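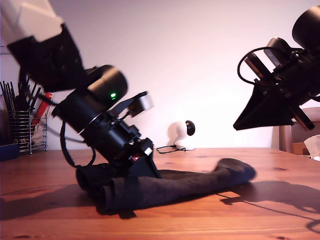 Friday, September 7, 2018

Dye bench, fastness testing on the Munshi wool blend. Picking up from the rub tests earlier in the week, which passed dry and only just passed damp. The question now is whether the charcoal shade bleeds in an ordinary home wash, and how badly. Dark socks are the usual complaint, so I want the sample garments to include one along with the flat swatches. A dark charcoal sock stretched out flat on a wooden tabletop tells me very little about the colour, by the way. Under warm light the grey goes brownish and the toe can pick up a blue cast from whatever else is shining on it. All shade readings from today on are to be done in the grey booth with the daylight tube, never at a table.

Bath setup

Used the small Skiltuler drum. Filled to 2 litres from the filtered tap, brought up to 40 degrees and held there. The thermostat overshoots on the first heat, so I let it cycle twice before putting anything in. Detergent was the plain powder with no brightener, weighed on the little scale. Do not use the liquid from the kitchen. It has brightener in it and it wrecked a whole set of white witness strips last December.

Witness strips were cotton, wool, nylon and acetate, stitched along one short edge of each swatch with white poly thread. Stitch them loosely. The ones I pulled tight puckered and the dye pooled in the creases, which gave a blotchy strip that could not be graded.

Wash results, Munshi charcoal

Swatch A (standard fixative): water light grey after the first wash, clear after the third. Cotton strip grade 4, wool 4, nylon 3, acetate 4. Nylon is the weak one again.

Swatch B (Taler fixative, same dose): water a shade paler than A on the first wash. Cotton 4 to 5, wool 4, nylon 3 to 4, acetate 4 to 5.

Swatch C (no fixative): water like weak ink. Cotton 2, wool 3, nylon 1 to 2, acetate 3. As expected, only there as the bad example. Keep it out of the drum with anything you care about.

The Taler fixative is better on nylon by half a grade, and I graded that strip three times in the booth to be sure. It also leaves the wool a bit harsher in the hand. I would like a second opinion on that from someone who hasn't been told which is which. Swatches are in the left drawer in paper envelopes marked with a dot, a cross and a square. The key is at the back of this book, so don't look first.

Towel cloth, heather grey with navy trim

Separate job, same problem. The worry is navy migrating into the grey during drying if the piece is left folded on itself. The ground is speckled lighter and darker to start with, so slight staining is hard to see. You have to look right alongside the stripes where they sit against the grey, and at the edge where the navy widens into a band and turns over. That turned edge holds water longest and it is where I would expect trouble first.

Method: cut three pieces with trim included, wash as above, then dry one flat, one folded with trim against ground, and one hung from a peg. Leave overnight. Don't use the heated cabinet. It dries them too fast to show anything.

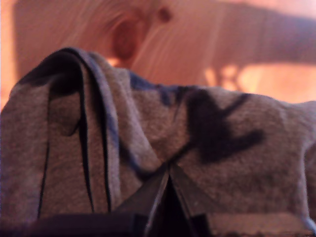
Notes for the drying test

Fold the second piece so the trim lies fully against the looped side, then put the glass plate on top with the 2,000 gram weight. Last time the weight was set down off-centre and only half of the fold had proper contact.

Label with the laundry pen before wetting. The pen will not take on wet loops.

Put a strip of plain white cotton under the hung piece to catch drips. Keep the strip even if it looks clean and tape it into the book.

Supplies

Ukside has the grey scale cards back in stock. Ours has a fingerprint on the 3 to 4 chip and should be replaced before anyone grades anything that goes to a customer. I have asked for two cards, one to stay sealed. Acetate strip is down to the last roll. Yarn store shows 1,365 metres of the Munshi charcoal left on the cones, enough for the repeat set and for a few more socks on the sample machine if the tension gets sorted out.

Drum seal is weeping at the front again. I wiped it down and put a tray under it. Check the tray before starting and empty it at the end of the day, as it had about a cupful in it when I stopped.

To do next

Repeat swatches A and B with fresh nylon strip from the new roll, to rule out a bad batch.

Try the Taler fixative at half dose and see if the harsh feel goes away.

Run one finished charcoal sock through five washes with a white one and grade the white one at the heel and the cuff. The cuff has elastic in it and the elastic may pick up more than the wool does.

Read the drying test Monday morning, in the booth, before the strips get handled.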